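# Come teach a robot arm to handle dough - paid study sessions in Vilwood

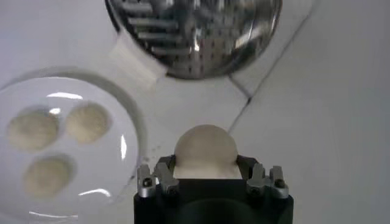 *A ball of dough between the fingers of the gripper, with three flattened rounds on the glass plate.*

The Wisa study is looking for people who like working with their hands. You don't need to know anything about robots. If you've made dumplings, flatbreads, tortillas or cookies at home, you already have the skill we're after, and we'd love to borrow it for an afternoon!

## What we're working on

Dough is hard for machines. It sags, it sticks, and it changes shape the moment you pick it up. Most robot learning work uses things that stay the same shape from start to finish, like blocks and mugs, and we wanted a task where the object is different every time you touch it.

Our method is called Flolano. A person guides the arm through a job by hand, and the system learns from those runs. The new part is what happens next: Flolano picks out the moments where it was least sure what to do and asks for a few more tries at just those moments. So you might do a whole run once, then spend ten minutes on nothing but the grasp, or nothing but letting go over the plate (which is trickier than it sounds).

We have 3503 runs so far. In our last round of tests the arm tried the full pick-up-and-place job 555 times and got through 497 of them without dropping the dough or pinching it in two. We're very happy with that, but nearly all of those runs came from people in our own lab, who have gotten used to the arm's habits. We want to find out if the method still works when the teachers are new to it and all do things their own way. A clumsy first try is useful to us, so please don't practice.

## What you'd do

- Get a short walkthrough and as much time as you like to get a feel for the controls
- Guide the arm through picking up, moving and setting down pieces of dough
- Redo the short sections Flolano asks for
- Talk with us for a few minutes at the end about what felt easy and what didn't

Each person comes in for two sessions of about three hours, with a long break in the middle and snacks. The controls are light and you can sit or stand.

## Who can join

You should be 18 or older, able to use at least one hand comfortably for short stretches, and okay with being around wheat flour. Left-handed people are very welcome - we have only 7 in the data right now. We record the arm's movements and the view from its wrist camera. Your name is kept apart from the recordings, and you can stop at any point and still be paid for the full session.

## Pay and place

$28 an hour, plus bus fare or parking. Sessions run through May in the Oei Building, ground floor, starting at 9 a.m. or 1:30 p.m.

## How to sign up

Write to Darmawan Nasution at the Wisa study desk in the Oei Building, or stop by and fill out a card. Tell us which start time suits you, which hand you favor, and what kind of dough you make most often. Darmawan will write back with open slots and the consent form so you can read it before you come in.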